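Last updated: March

I have put 100 hours into Landine this season, and I still can't tell you why the ranked ladder resets every month. You climb, you finally get a deck that works, and then it's back down with everyone else, losing to people who were two leagues above you last week. Fun!

My gripe is with the reward track more than the reset itself. Tretex wants 4,000 gold for the new faction bundle, and a decent evening of wins gets you maybe a sliver of that. I love this game (I really do, ask anyone who has had to sit through dinner with me), but saving up feels like a second job.
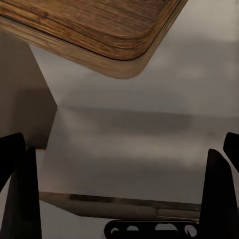 And then there's the Harbor deck. Everybody is playing it, because it draws two cards on turn 2 and never runs out of gas. I tried to beat it with my old Lastdale control list and got flattened, over and over - then I gave in and built Harbor myself and won six in a row. I felt a bit dirty about it.

So here's what I'd like. Drop the draw to one card, let us keep half our rank at reset, and hand out a free pack for every 100 wins. None of that would hurt the pros, and the rest of us might stick around past the first week of the month. I'll be on tonight either way, probably playing Harbor.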